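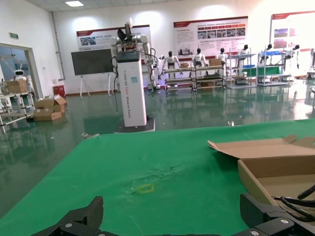

Grendunness Shared Workshop
Minutes of the arm build meeting, Dec 11, 2019

Opened late. The kettle was blamed. Minutes of the last meeting were accepted after the word "finished" was changed to "started" in two places.

1. Gripper
The fingers now close on command and, more often than before, open on command. One member proposed calling this done. The proposal found no seconder. Small screws are to be checked before each session, with the correct driver and not the kitchen knife.

2. Cables
The loop by the right finger was discussed at length. Half the room wants it clipped down. The other half remembers what happened at the wrist joint when we clipped it down in April. Agreed to try a longer sleeve and argue again afterward.

3. Table
The green cloth still wrinkles near the middle, and the camera still finds the wrinkle fascinating. Ironing was suggested. Stretching it tighter was also suggested, by the person who does not own the staple gun. The yellow tape square stays where it is. It is the zero mark, and whoever moves it will redo the calibration — all 68 points.

4. Box test
Of 262 tries at reaching into the open cardboard box, 4 were thrown out because the box had been turned around between runs. The top flap remains the main opponent. A motion to cut it off was defeated on the grounds that real boxes have flaps.

5. Software
Kikex is to stay on the current version until the box test is over. The log now stops at 4000 lines, which is where the interesting part usually begins. Limit to be raised.

6. Money
The Gorcombe order for spare finger pads is approved. The Yáñez motor quote was read aloud, followed by a silence, and held over.

7. Any other business
Please put the hex keys back. This item is carried forward from every previous meeting.

Next meeting when the sleeve arrives.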